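Desk Drinks FAQ

I run a little blog about working from home, and a good half of my mail is about drinks. What to keep on the desk, how to stop the rings, what to do after a spill. I've pulled the ones I get most into one page so I can quit typing the same reply. Last updated 6/16/26. 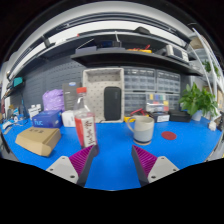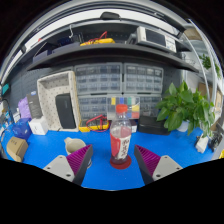 Red-capped bottle on the blue mat, both times.

Do I really need a mat?

I think so, yes. I went years without one and my old desk had so many rings on it that it looked like a logo for a sports event. A mat takes the drips, and you can pick the whole thing up and wash it in the tub. Mine goes in every other Sunday, or whenever it starts to feel sticky under my wrists (you'll know).

What about a coaster on top of the mat?

I do both! A mat will keep the desk safe, but a cold drink still leaves a puddle on it, and then your sleeve goes through the puddle. I like the kind with a raised lip. Cork is fine too, though mine keep sticking to the bottom of the mug and then dropping on my foot.

Bottle or mug?

Bottle with a screw cap if you talk with your hands, mug if you don't. I knocked 4 mugs over in one month when I started taking video calls, and that was the end of open cups before noon. Hot tea is the exception because I'm not drinking tea out of plastic.

How far from the keyboard should I keep it?

I go by arm length. If I have to reach a bit, it's far enough. Put it on the side of your hand that doesn't use the mouse. I measured once for a reader in Filton who wanted a real number, and mine sits 13 inches from the edge of the keys. Please don't get a ruler out on my account.

I spilled something sugary. Now what?

Unplug first, then turn the keyboard upside down over a towel and leave it alone. Don't shake it, you'll just move the syrup around. I give mine two full days. For the desk, warm water and one drop of dish soap, then plain water, then dry it. If you skip the plain water step you get that tacky film that collects cat hair forever.

Can I reuse a drink bottle for water?

I do for a few days and then it goes in the recycling. The neck is narrow and I can't get a brush down there, so once it smells even a little like the old drink I give up on it. If you want something for the long haul, get a wide mouth one.

Which tray do you use for all the other junk?

The Fivton, the shallow one. I bought it at the August street sale in Jamulton and I've had it ever since. It holds tea bags, spoons, a pack of wipes, and some 20 pens that don't work. I also tried the Eren, and it's prettier, but the corners are square and crumbs get stuck in them.

Doesn't all that drinking mean you get up constantly?

Yep. I wore a step counter for a week and a trip from my desk to the kitchen and bathroom and back came to 319 steps, because I wander. I've decided to call that exercise.

Can I send you a picture of my desk?

Please do, messy ones are welcome. Use the contact form and tell me if it's okay to post it. I'm slow in the summer, so give me a week or two before you nudge me.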